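Version 3 du README, relue le 22 févr. 2019 par Rosine Guillot, qui a retiré deux adjectifs et ajouté une table des matières, puis retiré la table des matières.

# Grikton - petites pièces blanches à emboîter

Grikton réunit des fichiers de pièces, des notes de montage et un jeu d'images. Tout est blanc. Le choix date de septembre, quand Georges Sfeir a trouvé un lot de filament en promotion, et il en reste assez pour équiper un petit immeuble.

## Contenu du dépôt

- `pieces/` : tiroir, bac, blocs, cylindres
- `images/` : 180 vues, nommées par ordre d'arrivée
- `notes/` : à lire si l'on a du temps
- `metia/` : l'ancien format, gardé par superstition

## Le tiroir

Blanc, dans un logement blanc, il se repère surtout à ses ombres et au marqueur carré collé sur le bord supérieur. Prière de le pousser par le milieu. Ceux qui poussent par un coin se reconnaîtront.

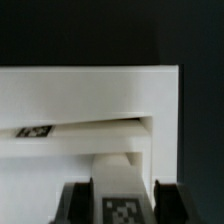
## Les blocs et le bac

Les blocs portent des marqueurs noir et blanc, parfois sur plusieurs faces. Le bac est peu profond, ouvert sur le dessus, avec deux logements ronds dans sa partie gauche : l'un monte en cylindre, l'autre ressemble plutôt à un anneau. On travaille sur fond noir, seule concession du projet à la couleur.

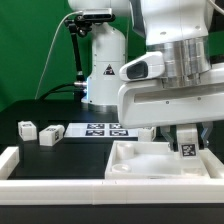
Pour imprimer un jeu complet, compter environ 100 heures, hors pannes, et les pannes ne sont jamais hors. Remplissage par défaut, pas de support sous les blocs. Ébavurer avant de coller les marqueurs : l'ordre inverse a été essayé, il est documenté dans `notes/regrets.md`.

## Le montant

C'est la pièce au sommet arrondi, marqueur en façade. Elle s'encrasse vite, surtout vers le bas. Un chiffon sec suffit. L'alcool décolle le marqueur, ce que Georges conteste encore.
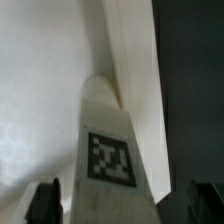 **Cahiers Akl - n° 2**

Le numéro ci-dessus reprend les notes de montage dans une version plus longue et, de l'avis de Rosine, plus aimable. En cas de désaccord entre le cahier et ce fichier, c'est ce fichier qui fait foi.

## Usages et limites

Les images conviennent pour essayer une détection de marqueurs ou un contourage de pièces claires sur fond clair. Elles conviennent moins à qui voudrait apprendre les couleurs. Plusieurs marqueurs sont flous ou vus de biais ; nous les avons laissés.

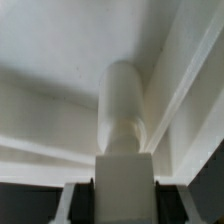
Les cotes sont en millimètres, sauf dans `metia/`, où elles sont dans l'unité du jour. Ne pas mélanger les deux dossiers sans avoir relu les en-têtes.

## À faire

- [ ] renommer les fichiers qui s'appellent `final`
- [ ] puis ceux qui s'appellent `final_bon`
- [x] supprimer la branche `plemthorpe`
- [ ] retrouver ce qu'il y avait dans la branche `plemthorpe`

## Contact

Pour les pièces, écrire à Georges Sfeir. Pour les images et les fautes d'accord, à Rosine Guillot. Les demandes de version noire sont lues, puis classées dans `notes/`.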